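Switched my sourdough starter over to the Olero flour in March. A few people asked how it went, so notes in one thread.

Background: I bake two days a week and sell at the Cabello market on Saturday. Small table, one oven at home, nothing fancy. I had used the same flour from the Fullavum mill for years until they stopped selling the big bags.

First week was bad. The starter rose slowly and smelled like nail polish remover. I was feeding it on the old schedule and the new flour soaks up more water. Dough was stiff and I kept thinking the kitchen was too cold.

What fixed it: more water, and feeding twice a day for 4 days. By Monday it was doubling before lunch again. I didn't change anything else.

For the people asking about amounts, I mix 500 grams of flour and 500 grams of water the night before - that covers the whole bake plus what goes back in the jar.

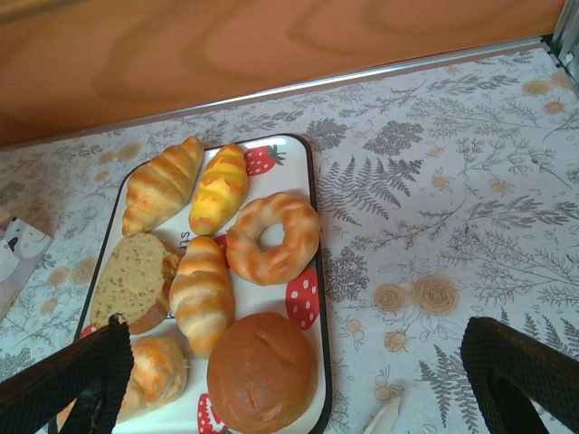

Toy bread, croissant on the left. No starter needed.

Cost. The Olero bags are cheaper per pound but shipping eats most of that. If you can split an order with another baker, do it. I store mine in lidded buckets off the floor.

Flavor is a little milder. Two regulars noticed and one of them likes it better. The crust browns faster, so I drop the oven 15 degrees for the second half.

Someone asked if I've tried the Indoseck rye. Yes, for one batch. Good smell, very sticky, and it stuck to my baskets even with rice flour. I'd use it for a pan loaf and leave it at that.

Also someone asked how many loaves I've baked since I started selling. Roughly 4000 going by my order book. The early ones were pretty flat.

Going to try a longer cold proof next week, 18 hours in the fridge instead of 12. Will add to this thread when I've cut into one.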